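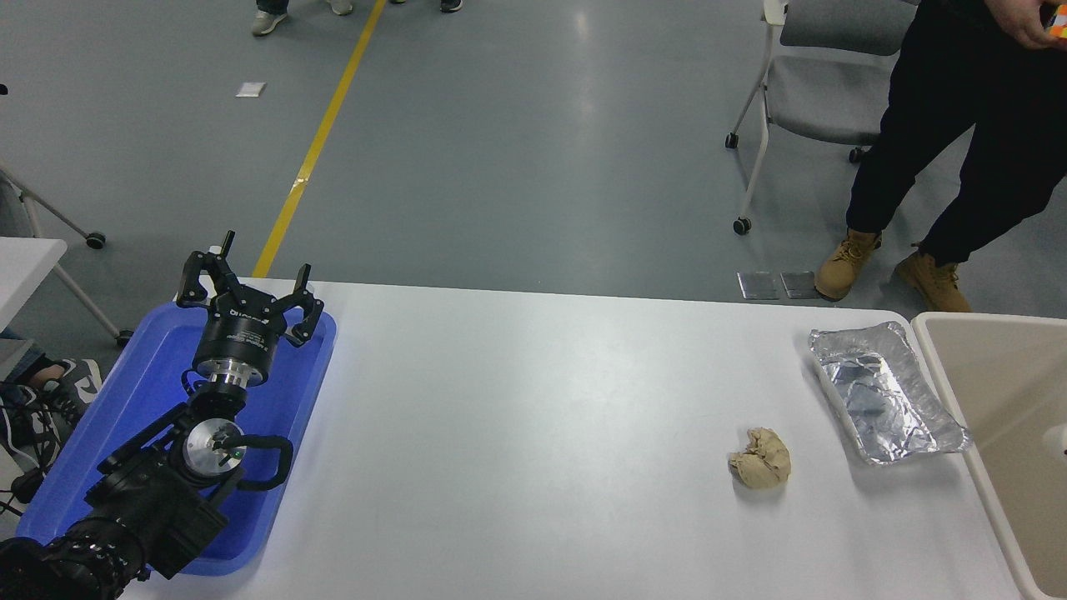 Ticket: Dough sticking to foil tray and drying out on bench
Product: Ostix support desk, bakery training room
Opened by: Gönül Sarıgül
Assigned to: Berkay Oral
Priority: Normal
Status: Resolved, monitoring

Initial report (Gönül Sarıgül)

We are having two problems with the small-batch dough on the white table.

1. The dough gets a dry skin while it sits out. When it is pressed into the foil tray, the skin breaks into flakes and the folds don't close up. They are still there after baking.

2. After baking, the bottom tears when the loaf is lifted out. Part of the crust stays in the creases of the foil.

The recipe is the standard Bekham sheet: flour, water, salt, oil, dry yeast. No change to the recipe since March. The flour was changed from Özkan to Brorer when the last sack ran out. Both are labeled all-purpose.

Already tried: more oil in the dough (made it greasy, still stuck), longer kneading (no difference), flouring the tray (burned flour on the bottom).

Reply (Berkay Oral)

Please send the following before we change anything:

- Weight of flour and water per batch, from the scale and not from the sheet
- Time between end of kneading and dough going into the tray
- Whether the dough is covered during that time
- Whether the foil trays are new or reused
- Room temperature at table height

Reply (Gönül Sarıgül)

Flour 2,000 g per mix, divided by hand. Water is measured with a paper cup, filled to the rim. I don't have a weight for it.
Time on the table: up to 50 minutes, depends on the group.
Not covered.
Trays are reused if they look clean. They get pushed back into shape by hand.
No thermometer at the table. The one by the door reads normal.

Reply (Berkay Oral)

Three items there are worth checking separately. Please do them in this order and change one thing at a time, otherwise we will not know which one mattered.

Step A. Stop measuring water by cup. A paper cup flexes when it is held, and "to the rim" varies by person. Put the mixing bowl on the scale, zero it, and pour until the sheet weight is reached. Record the number.

Step B. Cover the dough. A damp towel or an upturned bowl is enough. Plastic wrap also works if it is oiled. Test with the same resting time as before.

Step C. Use a new tray. Oil it with a brush, including the corners and the rolled edge. Do not flour it.
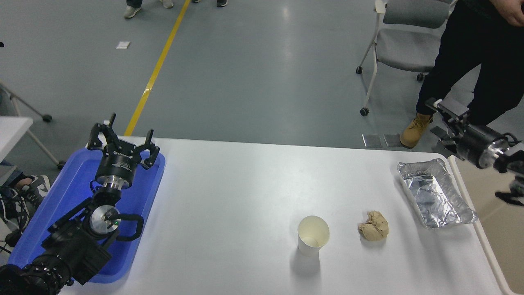 For step A, have the same person fill the cup several times and weigh each fill, then have a second person do it. I want the spread between the two before we blame the flour.

Update (Selim Çınar, for Gönül)

Step A done. Cup fills were not consistent. Mine were all heavier than Duygu's. By weight, we had been short on water in most mixes. Corrected batch was softer and needed less kneading. Skin still formed when left uncovered, but thinner.

Step B done. Dough under damp towel, 50 minutes, no skin. Folds closed when pressed with the palm. One spot near the edge dried where the towel had slipped.

Step C not done yet. Out of new trays.

Update (Duygu Kılıçarslan)

New trays arrived. Step C results:

New tray, oiled: loaf released with a plastic spatula, bottom intact.
New tray, not oiled: stuck at two corners.
Reused tray, oiled: stuck along one crease on the long side.
Reused tray, not oiled: tore.

Same dough for all four, same oven shelf height, baked one after another. The oven was hotter for the later ones, so the comparison isn't perfect.

Question (Elif Naz Ertürk)

Can reused trays be kept for anything? We have a stack of 6 and I would like to avoid throwing them out. Also, does the Brorer flour need more water than the Özkan?

Reply (Berkay Oral)

Reused trays: fine for anything that goes in with parchment under it. Cut the sheet longer than the tray so it can be used to lift the loaf. Don't scrape them with metal. Discard any tray that has a pinhole. Hold it up to a light to check.

Flour: unknown. The short water explains the stiff dough by itself, so I can't separate out the flour from these results. If you want an answer, make one batch of each at the same weights and compare after 2 hours covered. If the Brorer dough is still stiffer, add water in small amounts and write down the total.

Resolution

Cause 1: low water from cup measurement, plus uncovered resting.
Cause 2: foil creases in reused trays, no oil on tray surface.

Actions taken:
- Water by weight. Cups removed from the mixing instructions.
- Damp towel added to the resting step.
- New trays oiled by brush. Reused trays with parchment only.

Open items:
- Flour comparison (Elif Naz)
- Thermometer for the table (Gönül)

Note from Selim Çınar after close: the towel needs wetting again if the group runs late. Added to the sheet.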